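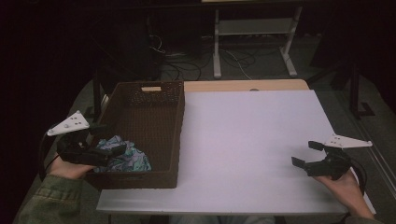
The Trulcombe parish outreach program completed its second reporting period on June 30, with all activities funded under the Skendus community grant now either finished or under way. The Saturday clothing and household table remained the most heavily used part of the program, and the parish has asked that this report deal with it first. Donated linens, scarves and small cloth goods are now set out in open trays, such as the dark brown woven basket with the handle slot in its back rim, so that families can look through them without having to ask. Larger items are kept on the hall shelves and brought out on request.

**Clothing and household goods**

The table served 3391 visitors during the period. Visits are counted at the door, and a person who comes twice is counted twice. The program does not collect names or income information, in keeping with the terms agreed with Skendus when the grant was made. Demand was highest for children's coats and bedding. Donations of men's work clothing fell short, and a notice to that effect has been carried in the parish bulletin since spring.

Storage continues to be a difficulty. The room behind the sanctuary is shared with the choir, and winter goods had to be moved twice to make space for robes and music stands. The pastoral council has approved the use of the former nursery from November onward.

**After-school tutoring**

Tutoring resumed in person in the lower hall after a year of telephone and mailed lessons. Four classroom groups meet each week, divided by grade. Reading remains the main subject. Mathematics was added for the middle school group at the request of parents, and attendance in that group improved once it was offered.

Bernadette Ó Gríofa continues as tutoring coordinator. In her written summary to the parish she stated that several students returned well behind the grade level recorded for them in 2019, and that the fall schedule should allow for longer sessions with fewer students. "We would prefer to do less with each lesson and be sure of it," she wrote. The parish supports this recommendation and has included it in the revised plan submitted with this report.

**Senior meals and visiting**

Home visits were restored in stages. Visitors met with members on porches and in yards at first, and indoor visits began again when both parties agreed. About 100 meals a week were delivered from the parish kitchen. The Ó Riain bakery supplied bread at cost through the whole period, and Tradel lent a refrigerated van while the parish vehicle was out of service. The van has since been returned.

One delivery route, covering the east side of Trulcombe past the rail crossing, was suspended for three weeks for lack of drivers. Members on that route received shelf-stable boxes in place of hot meals. The route is running again, though it depends on two drivers and would be interrupted if either were away.

**Budget**

Spending was within the approved amount for every line except kitchen supplies, which exceeded the budget by $2000. The overrun came from the price of covered containers, ordered individually for delivery. The parish requests permission to cover this amount from the unspent travel line. No additional funds are being sought. A full statement of accounts, signed by Bríd Nic Giolla on behalf of the parish office, is attached.

**Work planned for the next period**

- Move winter clothing and bedding into the former nursery
- Lengthen tutoring sessions and reduce group size
- Recruit and train two more drivers for the east side route
- Replace the freezer in the parish kitchen, subject to a second estimate
- Hold an open meeting for families who use the program, with child care provided

The date of the open meeting has not been set. Skendus staff are welcome to attend, and the parish office will send notice when the hall has been reserved.

Submitted July 6, 2021
Parish Outreach Office, Trulcombe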